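Home | Browse | Data cards | Tools | Contact

Judthorpe Stone Care Records: data card

Version 2, released December 23, 2019
Maintainer: Nesma Nasr
Contributors: Kalliopi Stefanou, Maj-Britt Dalen

Summary

A table of 2820 maintenance records for natural stone surfaces in homes and small commercial kitchens in Judthorpe and Stiltley. Each row is one visit by a stone restorer. Most rows concern marble. Limestone and travertine make up most of the rest, and 633 rows are for granite.

The records were kept on paper job sheets and typed in by hand. Spelling of stone names was normalized; free-text notes were left as written except for the removal of names and street addresses.

Files

- visits.csv: one row per visit
- surfaces.csv: one row per surface, joined on surface_id
- codes.txt: finish, stain and treatment codes
- CHANGES.txt

Columns in visits.csv

- visit_id: integer, unique
- surface_id: integer, repeats when a surface was visited again
- stone: marble, limestone, travertine, granite, other
- finish: polished, honed, leathered, unknown
- complaint: etch, stain, scratch, chip, dull, seam, other
- treatment: code from codes.txt, up to three per visit, separated by semicolons
- sealer: penetrating, topical, none, unknown
- absorb_min: minutes until a water drop darkened the stone, blank if not tested
- notes: free text

Known problems

The complaint column holds what the customer reported on the phone. It was not corrected after inspection. Etching in particular is often reported as a stain, so anyone counting acid damage should read the treatment column as well. A row with complaint "stain" and treatment P3 (repolish, no poultice) is nearly always an etch.

The absorb_min values come from two procedures. Sheets from Stiltley used a single drop and a wristwatch. Sheets from Judthorpe used a damp paper towel under a glass, which gives shorter times on honed stone. The surfaces.csv file has a town column that can be used to separate them. Do not pool the two.

Eleven treatment codes are defined, but code P9 was used by one restorer only and its meaning changed partway through. Treat it as missing.

"Marble" on a job sheet is a trade term. It covers true marble, some dolomite, and a few polished limestones sold under marble names. No lab identification was done.

Notes on veining

Version 2 adds a vein field to surfaces.csv with the values none, fine, bold and mixed. It was filled in from the restorers' sketches, where those existed, and is blank otherwise. Fine means lines narrower than a pencil mark at normal viewing distance. Bold means bands. Mixed is used when both occur on the same slab.

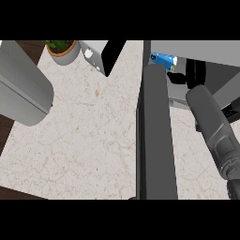 The field was added after Young-sook Wang asked whether repeat complaints follow the veins. In our rows there is a weak link between bold veining and scratch complaints, and none with etching. Natural fissures are sometimes logged as scratches, which may account for the whole effect. The field should not be used as a measure of stone quality.

Vein color is not recorded. Tan and brown lines in white stone are mentioned in the notes column often enough to search for, but wording varies ("rust", "tea", "gold").

Usage

Load visits.csv as UTF-8. Blank cells are missing values; zero in absorb_min is a real reading and means the drop darkened the stone at once.

Terms: free for any use with credit to the maintainer. Corrections go to the same address as before.

Comments

Aliki Andreadis: Is sealer the product found on arrival or the one applied during the visit? The column list doesn't say.

Nesma Nasr: Found on arrival. Anything applied is in treatment, codes S1 and S2. I will add a line to codes.txt.

Aliki Andreadis: Thanks. That fixes my joins.

T. in Stiltley: surface_id 633 is listed as both honed and polished. Was it refinished between visits?

Maj-Britt Dalen: Yes, see the notes on the second visit. Finish is recorded per visit for that reason.

Related items

- Drakos grout and tile records
- Tridov sealer absorption tests
- Judthorpe Stone Care Records, version 1 (superseded)
- Job sheet template, blank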